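Macario Tovar fixes accordions on the road

December 2023

Third try at getting him on the phone. First time he was driving, second time he was driving. Finally caught Macario Tovar between jobs, eating soup out of a thermos, and he talked for an hour and a half. Mostly about wax.

Tovar repairs accordions. No shop. He had one for years, downtown, bad parking, and gave it up when the lease ran out. Now he goes to the players: dance halls, church basements, kitchens, the parking lot at the Tirkham festival. The fall loop this year was 3425 miles. "I wrote it down for the taxes," he says. "I was hoping it would be less."

Tools go in two cases. One has the bench stuff, little files, reed tongs, scrapers, a tuning bellows he built himself out of a dead Bañuelos. The other has leather, felt, pins, and the wax pot. Clothes go wherever there's room left.

"People ask do I get lonely in the motels. I'm in the motel to sleep. I put the bag on the rack, I set the alarm, I'm gone by seven."

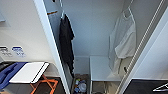
Luggage rack next to the closet.

He started at sixteen. An uncle played weddings on a three-row Bañuelos and it had a sticky note in the left hand, which he fixed with a nail file and, he admits, made worse. "It went from sticky to silent. My uncle played around it for a whole summer. Didn't say one word to me." The man who finaly fixed it let him watch, then let him sweep, then let him pull reeds. Four years of that before he tuned one on his own.

Most of the work is boring, he wants that understood. Moths in the felt. Straps. A button that went down and stayed down. The interesting jobs are wet ones, somebody's basement flooded, somebody left the case in a boat. Wood swells, reed plates rust, wax lets go and the reeds rattle around inside like loose change.

About that wax. Beeswax and rosin, plus a bit of linseed oil, and he won't give the proportions. He used to buy the Vallent sticks, good stuff, consistent, then the price went up to where it made no sense. "I can cook it myself for nothing. It smells wonderful. The smell doesn't come out of anything, though."
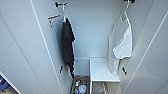
Wax has to go on hot and run into the joint in one pass, and the hands that do it are never clean after. Neither are the sleeves. He gave up on aprons a long time ago, too hot, the strings catch on the bellows straps. What he does is dress dark. Something charcoal on a white plastic hanger, like the one in the closet here, is pretty much his idea of a uniform, and he says a brown drip on charcoal gray can pass for nothing at all from across a dance floor. White shirts he keeps for funerals. He plays at those too, when asked, no charge.

Money. A full tuning on a big piano accordion takes him most of a week and he charges by the voice. Small stuff, flat hundred. "It's always 100 dollars. If it takes ten minutes it's 100 dollars, if it takes all night it's 100 dollars. Saves a lot of arguing." Does anybody argue? "Everybody argues."

He keeps a log, spiral notebooks, every instrument with its serial number and what was wrong. The last entry when we talked was number 1437. A little two-row from Isitz, mouse damage, the owner crying a bit. Mouse had built a nest in the bass side out of sheet music. He kept a scrap of the nest, taped it in the notebook. A polka, he thinks, but only four bars survived.

Finish work he sends out, or talks people out of. Old celluloid gets brittle and a shiny new black coat can hide a crack right up untill it opens. "They want it like a mirror. I tell them, a mirror for who? You're the one behind it."

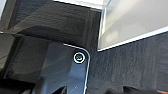 On tuning by ear

He owns an electronic tuner and uses it for the first pass. After that, ears. The tremolo, the wobble you get from two reeds set slightly apart, is a matter of taste and region and sometimes of marriage. One couple on his route share an instrument and want it different. He does it her way, and tells the husband it'll settle.

Scratching a reed is simple enough. Metal off the tip, pitch goes up. Metal off near the rivet, pitch goes down. Go too far and you're scratching the other end to get back, and every scratch shortens its life. He's seen reeds so thin from bad tuners they quit in the middle of a waltz.

Humidity too. Tune in February in a heated room, it'll be off by summer, so he tries to do the big jobs in spring. Tries.
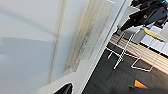

How often does an accordion need tuning?

Every ten years or so if it's played at home, he says, and a lot sooner for working musicians. Two or three years for somebody out every weekend. Sooner if it lives in a van.

He's teaching now, sort of. A niece comes along for the summer part of the loop. She has better ears than he does and no patience for leather, so he gives her leather. "She'll hate me till she's thirty." She has her own notebook already, starting from number one. He offered to let her carry on from his and she didn't want it.

Next stop is a Lutheran hall with five instruments waiting, one of them he's been warned about. Had to cut it short there. He'd let the pot get too hot.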